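Questions People Ask Me About Yarn, Patterns and Whether Any of It Is Worth the Money

I run a small crochet and knitting blog out of Clurnport and I get the same mail over and over. I've put my answers in one place so I can stop typing them. Some of you won't like them. I've been told I am "negative about fiber," and I can live with that.

Is expensive yarn better?

Sometimes. I've used hand-dyed skeins that were lovely and hand-dyed skeins that turned my fingers, my hook and the arm of the couch blue. Price tells you what the seller thinks you'll pay. Squeeze it, look at the ply, pull a strand until it snaps and see how hard you had to pull. If the shop won't let you touch it, ask why.

For blankets that will be washed weekly and dragged down a hallway, I use plain acrylic and don't feel bad about it.

What does "artisan" mean on a label?

As far as I can tell it means nothing. I wrote to two sellers to ask. One never answered and the other sent me a discount code.

Are yarn subscription boxes worth it?

I tried Likitz for a while on a reader's recommendation. Each box had one skein I liked, one I didn't, a stitch marker, and a card telling me how to feel about the season. I now own 22 stitch markers and have used the same bent paper clip this whole time. If you like surprises, go ahead. If you like finishing sweaters, buy the full amount of one yarn from one dye lot.

Cancelling took three emails. Make of that what you will.

Do I need to swatch?

For a scarf or a dishcloth, no. For anything with armholes, yes, and you need to wash the swatch too, the same way you'll wash the finished thing. People tell me they never swatch and everything fits. I have yet to see one of these people wearing the sweater.

My swatch matches the pattern and the sweater still came out huge. Why?

Because a four-inch swatch is a small, polite piece of fabric and a sweater is heavy. Yarn stretches under its own weight, superwash wool especially. Hang your swatch up overnight with a few clothespins along the bottom and measure it again in the morning. You also probably loosened up once you got bored somewhere around the ribs. I do.

Should I believe the yardage on a free pattern?

I wouldn't. A lot of free patterns were made once, by one person, in one size, and the other sizes were worked out on paper. Buy an extra skein and keep the receipt. Look for finished projects by people who aren't the designer and read their notes, mainly the cranky ones.

Paid patterns aren't always better. I paid for a shawl called Pacheco that was supposed to take 300 yards, and I ran out with the whole border still to go. When I asked, I was told that I "must be a generous crocheter." I checked my gauge and it was fine. 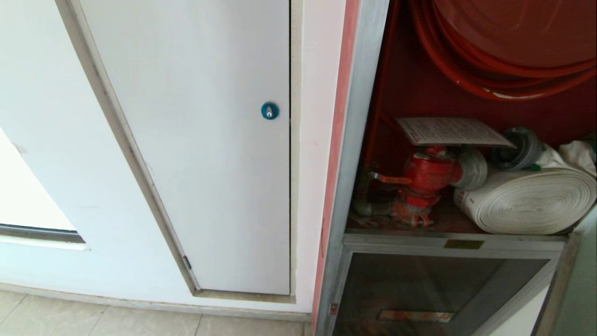 I did finish it in the end, in a second color, and people ask me whether the border was planned. I say yes.

Are ergonomic hooks a gimmick?

I assumed so. Then my friend Kirsty Grimshaw made me borrow hers for a weekend, and my thumb stopped complaining. So I'll give them that much — a fatter handle did help me. I am less convinced by hooks with lights in them, hooks with counters in them, and anything that needs a charger. If your hand hurts, put the hook down for a few days first, and if it still hurts, see a doctor. A blog can't help you with that, and neither can a hook.

What about those row counter apps?

I used one called Pumov until it asked to know my location. I couldn't think why it would need that to count to forty. A pencil works. So does a row of tick marks on the back of the gas bill, as long as you don't then pay the gas bill.

Can I make money selling what I make?

You can make some. Whether it's worth your time is another matter, and most articles on this skip the arithmetic. Take a baby blanket, write down every hour you spend on it, add the yarn, the table fee and the gas to get there, and see what you paid yourself. The first time I did this I went and lay down.

Jarrah Tawhiri, who has the stall next to mine at the December market, does better than I do. He makes small things: hats, ornaments, mug wraps. They're quick, people buy them in threes, and they don't ask if he'd take half. Big blankets get admired and patted and left on the table.

Somebody online says she earned a fortune from one pattern. Is that real?

Maybe. I'd want to know how many patterns she put out before that one, and whether she's now selling a course about it. If there's a course, I'd guess that's where the money is.

How many stitches before I stop being a beginner?

I've seen 3,000 quoted, and I'd love to know who was counting. You'll notice you can watch TV and crochet at the same time. That's good enough for me.

Does blocking really matter?

For lace, it matters more than anything else you'll do. Lace off the hook looks like something you'd clean a pan with. For a chunky acrylic hat, I'd skip it. Be careful with steam on acrylic, too. Too much heat and it goes limp and shiny and there is no way back.

You don't need a special mat. Foam floor tiles and a box of rustproof pins will do. Do check that they say rustproof. I lost a cream-colored collar by taking a box of ordinary pins on faith.

Is it okay to have a stash?

It's your money and your closet. I'd only say that "stash busting" projects have a way of needing three more colors you don't own. If a bag of yarn has sat untouched since before your last move, give it to a school or a knitting group and let them deal with it.

Will you review my yarn/hook/pattern if you send it to me free?

You can send it. I'll say what I think, and I'll say that it was free. Most people who write to me lose interest around that point.

Can I send you a question?

Yes, the contact form is at the bottom of the site. I read everything and answer in batches, usually late at night. Please don't send photos of a tangled skein and ask where the end is — I don't know either.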